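Demonstrators wanted for the Lepik household skills project

We are looking for friendly, patient people who would like to spend part of their week helping machines learn how ordinary chores get done. No background in engineering is needed, and you won't be asked to write a line of code. If you have ever folded a towel, wiped down a counter or matched up a drawer full of socks, then you already know most of what we hope to record, and we would love to hear from you!

Lepik is a joint effort between Kotberg and the Cusden workshop. Over the coming months we want to collect 700 short demonstrations of everyday cloth handling: picking up, spreading out, folding in half, and putting away. You do each one yourself, by hand, with a light gripper tool that you squeeze to open and close. The tool records how you moved, and the learning system studies a great many of these recordings before it tries the same chore on its own. We like variety, so please don't worry about doing things the "right" way. Left-handed folders are especially welcome, and so are people who were taught to fold by a grandmother with strong opinions.

A session lasts 94 minutes, including a good long break with coffee, tea and something baked. You will do the work standing at a table, although a tall stool can be set out if you let us know beforehand. We pay $64 per session, and you will get a proper walk-through and as much practice as you like before anything is kept. Most people take to the tool quickly, and Ximena Barrera, our session lead, will be nearby the whole time to help you.

We have room for 13 participants in this first round. You should be 18 or older, comfortable using one hand for light, repeated squeezing, and able to come in for at least four sessions. A second round is planned for July, and anyone we can't fit in now will be offered a place then.
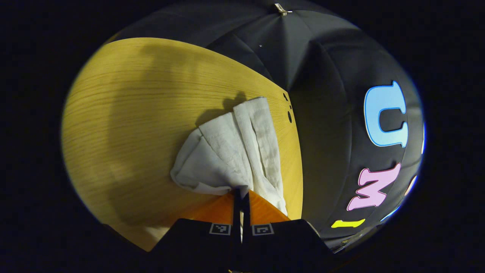

Cusden, 30 January 2019

Towels and rags are where every new participant begins. You close the orange fingers on a fold of the cloth, and from there you carry on with whichever chore is on your card. Later sessions move on to shirts and pillowcases, which take a little more patience.

To apply, send a short note to Khairul Mangundap at the Akinum office, Cusden. Tell us a bit about yourself, which hand you prefer, and which mornings or afternoons suit you best. A résumé is not necessary. Khairul reads every note himself and will write back with a time to come by, try the tool and ask anything you like before you decide.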